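Novedades del edificio Bendesmont: entrega de la segunda fase
Boletín para compradores e inquilinos – 17/12/2020

Estimados lectores:

En el número anterior prometimos informar sobre el calendario de la segunda fase del Bendesmont, y con gusto cumplimos hoy. La obra exterior está terminada y los ascensores ya pasaron la inspección. Queda pendiente la licencia de primera ocupación, que el ayuntamiento tramita con cierto retraso. La constructora Zaron nos ha confirmado por escrito que no habrá cambios en el precio de las viviendas ya reservadas.

El conjunto tendrá 151 viviendas cuando las dos fases estén habitadas. De la segunda fase quedan libres casi 50, la mayoría de ellas con tres dormitorios y orientación al este. Los pisos que miran al parque se vendieron primero, como era de esperar, y solamente hay dos disponibles en este lado, ambos en planta baja y con patio propio.
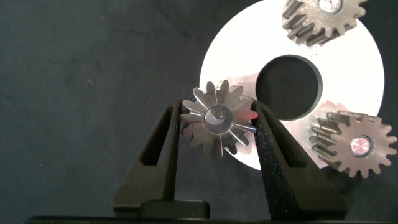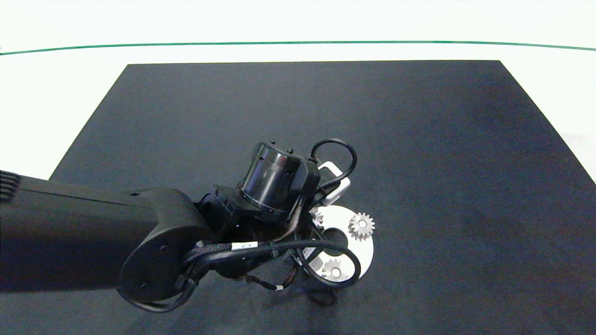 Tiempo de lectura: 2 minutos

Muchos de ustedes nos han preguntado por los gastos de comunidad. La cuota provisional se calculará según la superficie de cada vivienda, y los trasteros pagarán una parte menor. La administración la llevará la oficina Drummond, que ya trabaja con los vecinos de la primera fase. Rogamos a los nuevos propietarios que envíen sus datos bancarios directamente a esta oficina y que no los manden a nuestra dirección de correo, como ha ocurrido varias veces durante el mes.

Sobre el aparcamiento hay que hacer una aclaración. En el folleto de venta figuraba una plaza incluida para todas las viviendas, pero los estudios de la planta primera tienen la plaza como opción y se paga aparte. Pedimos disculpas por el error – el folleto ya está corregido. Quien firmó la reserva con el texto antiguo conserva su plaza sin coste.

Las visitas al piso piloto se hacen solamente con cita y con un máximo de dos personas por grupo. Es obligatorio llevar mascarilla durante toda la visita. La entrada es por la calle lateral, frente a la parada de autobús, y no por el portal principal, donde todavía se está colocando el pavimento.

Para los que buscan alquiler, recordamos que también hay pisos en el edificio Fostham, a pocos minutos andando. Son más antiguos y no tienen terraza, pero la calefacción es nueva y el contrato puede empezar enseguida. Se admiten animales domésticos, previa consulta.

La oficina de ventas cerrará los días festivos de diciembre. Los mensajes que lleguen en esas fechas se contestarán por orden de llegada.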